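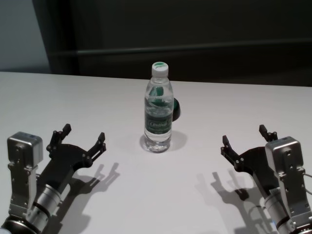
Anyone can pick up a bottle, so why should I be impressed, was how one member put it on the walk back to the bus, and it is a fair place to begin the report on our October visit to the open day at Anozie, out past the rail yards in Zaltville. A good many of us went in thinking much the same. Some came out thinking it more strongly.

For those who couldn't make it, Anozie fits out robot workstations for small factories. The one they were keenest to show us is called Sarkska. It is a bench unit with two arms, a two-fingered gripper on each, and it is meant for the sort of handling job that is too fiddly for a big industrial machine and too dull for a person. That is their wording. I have worked a packing line and would put most of the job in the second group.

The talk before the demonstration ran 20 minutes and I would have cut it by half. We were told the market was ready and that the cost of labour made the case by itself. We were told that Brikia, a juice and cordial plant, has had a pair of these units on trial since winter. When one of us asked whether anyone from Brikia was there to talk to, the answer was no, but we could take a brochure. The brochure has a lot of sky in it.

Then to the bench. The task was a plain one: a bottle of water on a white table, and the two arms to deal with it. I'll say this for the organizers, they picked an object everyone in the room understands. Clear plastic is also a harder thing for a machine to see than you might think, as light goes through it and bends on the way. The woman running the bench explained that part well and without puffing it up, and I wish she had given the opening talk too. 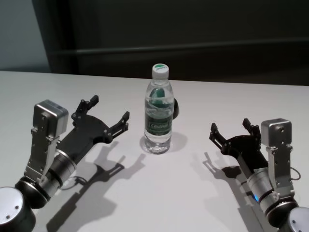

The Sarkska bench at Anozie, with both grippers open and the bottle between them.

What I wanted to know was what happens when things are not laid out nicely. How does it go with a bottle on its side? With a crushed one, or one with the label hanging off? With the lights changed? We got partial answers. A fallen bottle is "on the list". Crushed ones would be sorted out before they reached the bench, which means a person does it, and I didn't hear that person's wages mentioned in the savings.

We were also told the unit had done 3000 picks in testing. Over how long, and how many of those were dropped or missed? The first they would have to look up. The second depends on what you call a miss, apparently. I have sat through enough sales days to know that a good number gets quoted to you before you've taken your coat off.

On price, they would only say that a lease comes to about 300 dollars a week, with service visits extra. Installation is extra as well. So is training, though the first day is thrown in.

To be fair to them, the arms were quieter than I expected and the staff did not hurry anyone along. Members who have trouble with their hands were interested in whether something like this could ever be useful at home, and they got a straight no, not at this size and not at this cost. I respected that answer more than anything in the slides. Those who like machinery for its own sake had a fine time and had to be called twice for the bus.

The sandwiches were good. Parking was poor, and the side entrance has a step that should have been mentioned in the notice, so our apologies to those who had to go around by the loading dock.

Anozie has offered us a second visit in the new year and says there will be 3 benches running by then, one of them with mixed items. I'd go back for the mixed items. If you would like your name put down, tell the office by the end of the month, and please send in your questions beforehand so we can forward them as a list. Mine will be the one about misses.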